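Spent this morning with an arm that believed it was 6 centimeters to the left of where it was. A thread on faith and its consequences.

The task is tidying a table. Reach, close, lift, put down. On the bench at Jurnik it did this 71 times in a row and we all got very pleased with ourselves.

Moved it into a furnished room. First reach, it closed on air. Second reach, same air. It then reported success, twice, with what I can only call confidence.

Cause one: the wrist camera bracket had slipped. One screw. Silviu Crăciun found it with his thumbnail, which is not a calibrated instrument but beat everything we had plugged in.

Cause two, and this one is on me: the grip check looks at motor current, and the current threshold was still set to 100 from the January pads. The new pads are stiffer. Fingers touching each other read as "holding something." It was proudly holding itself.

Put the threshold at 200. Now it reported failure on everything, including the things it had picked up. Progress, of a gloomy sort.
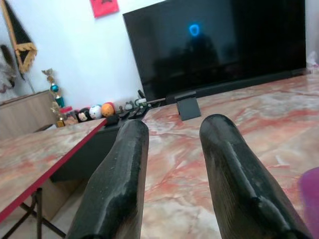 The part that bothers me is the stop. When a grip check fails, the arm is supposed to freeze and wait. Ours retried, a little faster each time, because the retry timer sits above the freeze in the Kitar script and wins.

Yes, I wrote the Kitar script. Yes, there is a comment in it saying "fix order later."

Order fixed. Speed cap on retries. Bracket has a second screw and a paint line across it so we can see if it creeps again.

Grip threshold is still wrong — trying values between the two tomorrow, with my hand on the red button and my coffee in another room.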